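How Much Is Really in the Box?
A Flomari Kids explainer

You've probably done this. You pick up a nice big box from the shop shelf, carry it home, slide back the lid and find that what's inside takes up a lot less room than you expected. The box was big. The treat was not.

Is somebody tricking you? Sometimes, maybe. Sometimes there's a fair reason. The trouble is that both kinds of box look the same from the outside, so let's poke at the question a bit.

What is a box for?

Ask a company and it will usually say that a box protects what's in it. That's true of eggs. It's true of biscuits too, if you've ever sat on a packet in the back of the car. A stiff box takes the bump so the food doesn't have to.

But a box has other jobs that companies don't talk about as much. It has to stand up straight on a shelf. It has to be a colour you notice from the other end of the aisle. And it has to look like good value next to the box beside it. A bigger front is a bigger poster.

So when someone tells you a box is large "to keep the contents fresh", you are allowed to ask how. Air doesn't keep a biscuit crisp. A sealed wrapper does that, and the wrapper would work just as well in a smaller box.

Lids that slide, lids that lift

A lift-off lid shows you everything at once. A sliding lid works more like a drawer. You push it back and the front part of the tray comes into view first, while the rest stays covered until you push further.

Sliding lids are handy. They stay with the box, so they don't end up under the couch, and you can close them with one finger. They're also good at making you guess. If the front is full, your brain fills in the back for you, and your brain is an optimist.

On the tabletop there's a box with a flat green lid, slid back far enough to show part of a cream-coloured tray and something yellow in it. They might be wrapped snacks. They might be crumpled packaging. Could you say how many there are, or whether they go all the way to the back? I couldn't, and I wouldn't believe anyone who said they could from this much of the tray.
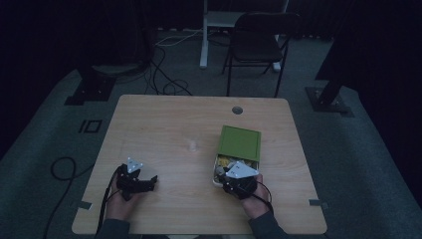 Does colour change the taste?

You'll read that green makes people think "healthy" and yellow makes people think "cheerful". Some grown-ups get paid to say so. I'd be careful with that one. Green can also mean mint, or lime, or sour cream and chives, and you can't tell which until you read the label.

What colour can do is make you expect something. If you expect lemon and get banana, the banana may taste strange for the first bite. That's about you being surprised. The food hasn't changed.

Read the number, not the box

Somewhere on most food packets, often in small print, there's a weight. It will say something like 200 g, and the g stands for grams. That number tells you how much food you're buying. The wrapping isn't supposed to be part of it.

Say you have two made-up snacks. Zusville Crunchers come in a wide box and weigh 200 g. Brelach Bites come in a plain bag half the size and also weigh 200 g. You get the same amount of food from both. If the box costs more, you're paying extra for something, and it's worth asking what.

Watch out for counting, too. "Now with 13 pieces!" sounds grand. Thirteen of what? If each piece has shrunk, 13 little ones can weigh less than the old lot did.

The test you can do at the kitchen table

1. Find a box of wrapped snacks. Ask first, or you'll be explaining yourself.
2. Before opening it, guess how much of the box is full. Write your guess down so you can't change it later.
3. Slide or lift the lid and take everything out.
4. Pack it all back in as tightly as you can without squashing anything, starting at one end.
5. Look at the space left over. Was your guess close?

Our test box, the Rawashdeh Family Selection, had a gap of around 40 per cent after repacking. That's one box on one afternoon - it doesn't prove that all boxes are like that. Try at least 4 different ones before you start telling people what you've discovered.

And if you find a box that's properly full, write that down as well. Leaving out the results you didn't want is a kind of packaging trick too.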